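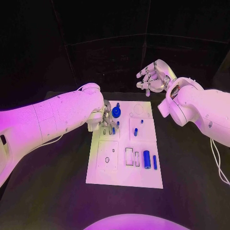

Two robot arms at work over a white board under pink light.

Home | About Us | Services | Property Owners | News | Contact

About Us

Posted in December by Tavion Marchetti

Ronmont Assessment Services prepares property valuations and tax rolls for towns and small cities that do not keep a full assessing department of their own. We opened in 1994 with one client, the town of Greenberg, and a rented room across from its town hall. We now work under contract for nine local governments, including Skallport and Hasora.

Most of our work is routine. We visit properties, measure buildings, check permits against what was built, and keep the records current. Each spring we deliver a preliminary roll to the town clerk. Owners then have 40 days to ask for a review. Our office sets up the hearings and sends an appraiser to each one, but the decision belongs to the local review board.

We do not set tax rates, and we do not collect taxes. If your bill is late or you want to ask about a penalty, call the collector in your town. If you think the square footage, lot size or condition of your house is wrong in the record, call us.

Last year we handled 1087 review requests. The greatest share came from Skallport, which had its first full revaluation in more than a decade. Many of those were settled by phone after the owner sent in a survey or a contractor's invoice. Copies are fine. Please write the parcel number on every page.

Our appraisers are licensed by the state and carry a photo card. They will knock before walking around the outside of a building and will not go inside unless an adult who lives there agrees. You may turn down an inside visit. In that case the value is worked out from the exterior and from records on file.

The Greenberg office handles all mail. Staff are at the Hasora town hall during the review period only, in the room next to the clerk's counter.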